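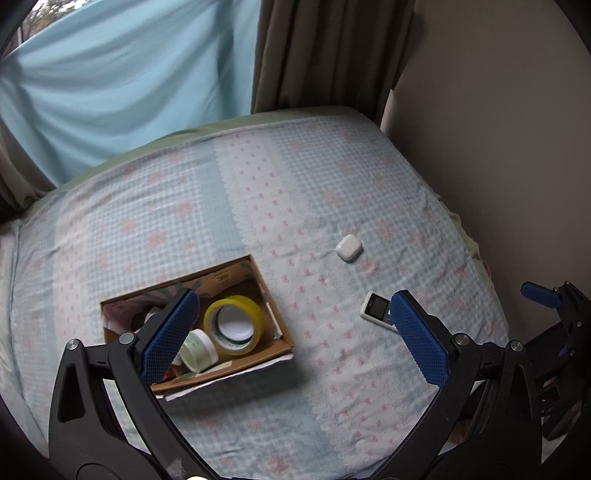
**How long does it take to lose a recall vote in Abreu?** Eleven weeks, counting from the first clipboard outside the hardware store to the night the town council seat went vacant.

The trouble began in February with a parking meter. The council had hired a firm called Plusteo to replace the old coin machines downtown, and the new ones took cards, phones and, for a while, the same payment twice. By the end of the month 487 drivers had been charged double. The councilman for the east side, asked about it at an open meeting, suggested they think of it as a tip.

It was a short remark. It fit nicely on a T-shirt, and a print shop on Woter Street had the shirts in the window by the weekend.

A recall petition needs 2,000 signatures in Abreu. This one got 3,277, a figure all the more impressive for a district where the last election was decided by people who had come in to use the restroom. The councilman responded with a mailer explaining that he had been joking, then a second mailer explaining the joke. The second one had a postage-due stamp on it.

He lost in all 3 precincts, including his own - where he had, by his own account, personally spoken to every household. Several residents confirmed this and said it had helped them decide.

The meters are still there. Plusteo has since been bought by Gamum, which has promised refunds in the form of parking credit, good downtown on Sundays, when parking is free.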